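Ticket 2596
Status: open
Subject: Braided thread frays at the knot, practice tissue
Product: Tarkness braided suture, teal-green
Opened: 2020-02-27

Hello,

I write again about the thread we have ordered from Hauser for the suturing bench in Pundach. We use it for interrupted stitches on tissue. The problem is with the tails. After the knot is made and the thread is cut, the ends open and become fuzzy, and the short ones spread out to the sides.

What I have checked until now:

- Changed the reel. Old reel is lot 855, new reel is lot 1000. Same result with both.
- Cut the tails longer. They still open, only it is easier to take hold of them.
- Kept the thread wet before use. It was a little better on the first stitch, later I saw no difference.
- New scissors. No change. 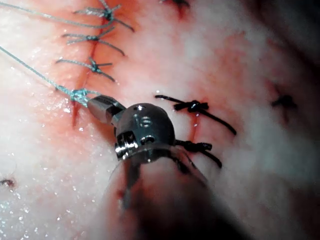 The top knot is compact but its tails are frayed. The lowest of the 4 stitches on this line has a bulkier knot with fuzzy strands, and this one worries me more than the tails. I tie all of them in the same way, so I would expect the same size of knot. The other incision was closed with a different kind of suture and I do not include it in this complaint.

My questions are these. Is the braid supposed to have a coating? On the box from Kollatitz, which we used until May last year, it was written "coated", and on the Tarkness box I do not find this word. If it is uncoated, can we exchange the unopened boxes?

Please also tell me if the instrument can damage the braid when it grips the same place several times. I have tried to grip only near the end, but with short tails it is not always possible.

I can send you a piece of unused thread from each lot, if you give me the address.

With kind regards,
Suturing bench, Pundach

Update, same day: tried one stitch with a single throw less. Knot is smaller, tails open as before. Please leave the ticket open.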